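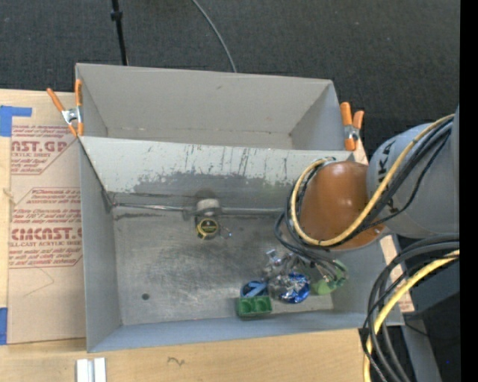
Multholm opens its Sort-It Saturday sign-ups for small workshops

MULTHOLM, Oct 22, 2025 – If your workbench has a bin where things go to be forgotten, I'd love to meet you. I run Sulitz, a small shop that sells used storage and helps people get their garages and craft rooms back in order, and I'm very happy to say that our Sort-It Saturday sessions are open for sign-ups as of this morning.

We ran the first round last spring in the back of our store on Kyei Street, and 602 people put their names down (we had room for 100 – sorry again to everyone who got the email!). So this time we've teamed up with Hukus, the tool library across the river, and we'll have two rooms going at once.

The idea is pretty simple. You bring one bin of mixed stuff from home, the kind with a tape measure, a bit of wire, a little plastic tray that belongs to something and a crumpled wrapper all living together. We give you a second bin, empty, and a spot at a table. Then you pick things up one at a time and decide. Keepers go in the empty bin, and whatever stays behind gets sorted for the tool library, the recycling or the trash. I've done this with my own bins more often than I'd like to admit, and I still find tape measures. So many tape measures!

A word about the bins, and I get asked this every week: no, they don't have to be pretty. Scuffed, scratched, worn down on the inside, all fine by me. I'd much sooner see a beat-up gray bin get another ten years of work than watch somebody buy a new one for the occasion. If you want two bins to stay put while you work, a pair of spring clamps does the job nicely, and we'll have plenty to lend.

Sessions last 55 minutes and we take 6 people per table. The cost is whatever you'd like to put in the jar, and the jar goes to Hukus for new drill bits. Please leave paint, batteries and anything leaking at home; the town drop-off takes those.

Sign up at the Sulitz counter or at the Hukus front desk during opening hours. If you'd like to share a table with friends, write all your names on one card and we'll keep you together. Parking is behind the store, and the side door has a ramp.

Press contact: Sulitz, Kyei Street, Multholm. Ask for the owner – that's me.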